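The Robot Will See Your Desk Now

I have been promised a robot maid since I was old enough to be told to clean my room. The date keeps sliding. When I was a kid it was twenty years off, and it has stayed there with great discipline. So when people ask me whether machines can do the chores yet, I tell them to forget the backflips and the dancing and look at a child's desk.

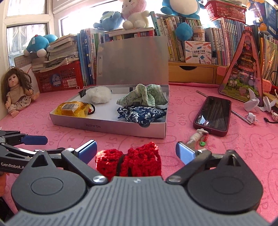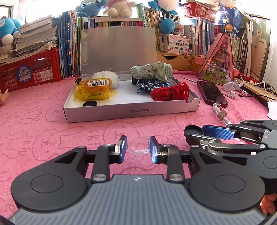

Small things, one shallow box, grippers with blue pads. The job is tidying.

I could do this one while talking on the phone. So could you. I would pick up the red crocheted thing, drop it in the box, and go back to complaining about my dentist. At no point would I think about where the yarn ends and the cord begins, or whether the plush cover underneath was going to come along for the ride.

A machine has to care about all of that. Look at what's in the box alone: a fluffy white ball, a slippery-looking yellow packet, a couple of bits of bunched cloth. These want to be held in different ways. Squeeze the fluffy ball and it gives. Squeeze a flat cap and you had better have come at it from the right side, because a flat thing on a soft surface offers you almost nothing to grab. Then there's the clear plastic disc, which I consider a personal insult to anyone who works in computer vision. It looks like whatever is behind it. On a cover printed with rabbits, it looks like rabbits.

My friend Simin Sadeghi spent four years at a warehouse automation outfit in Skirkport, and she has a speech about this that I can now give from memory. Her system picked shampoo bottles beautifully. It picked boxes beautifully. Then a customer started shipping hair accessories, and by Wednesday there was a man on a stool next to the machine whose whole job was scrunchies. He was the highest performing component in the building. They had 4,000 products in the catalog and he dealt with 268 of them, by hand, listening to the radio.

I have seen the other side of the argument, too. In August I went to an open house at a lab in Vunness and watched a two-armed machine put away a tray of kitchen odds and ends. It did well. It took 18 minutes, and it handled a rubber spatula with more respect than that spatula had ever known. The crowd clapped. A few years ago the arm would have swept the spatula onto the floor and reported success, so I clapped too. But then a student laid a dish towel over half the tray, which is a thing that happens in kitchens, and we all went to get coffee.

What has changed, as far as I can tell, is how the teaching gets done. Nobody sensible is writing rules for pom-poms anymore. You show the machine a person's way of doing the job, with grippers shaped like the ones it will have, and you show it again with the stuff moved around, and again, roughly 2,000 times or until everybody involved hates the sight of a binder clip. I find this oddly cheering. It's how my mother taught me to clean my room, and I required a similar number of repetitions.

It also explains why I'd like to see more desks like this and fewer spotless test benches with one red cube in the middle. I don't own a red cube. I own a junk drawer. The books behind that box have plush toys lying on top of them, as books do in any house with a child in it, and a machine that is going to be any use to me will have to work in front of all that without getting ideas about the rabbit.

And there is the question of what counts as done, which I suspect will outlast the grasping problem by a decade. Does the phone go in the box? Of course it doesn't. You knew that without being told. The folded white paper off to the right might be trash, or it might be the most important thing in the room, and a person who lives with children knows to ask before throwing out anything that has been folded on purpose. I have made that mistake exactly once.

So, can they do the chores yet? Some of them, slowly, on a good day, if you don't cover anything with a towel. Simin gives it ten years and I give it fifteen, and we have a dinner in Plakasbridge riding on it. Loser pays. Dishes, I assume, will still be washed by somebody's nephew.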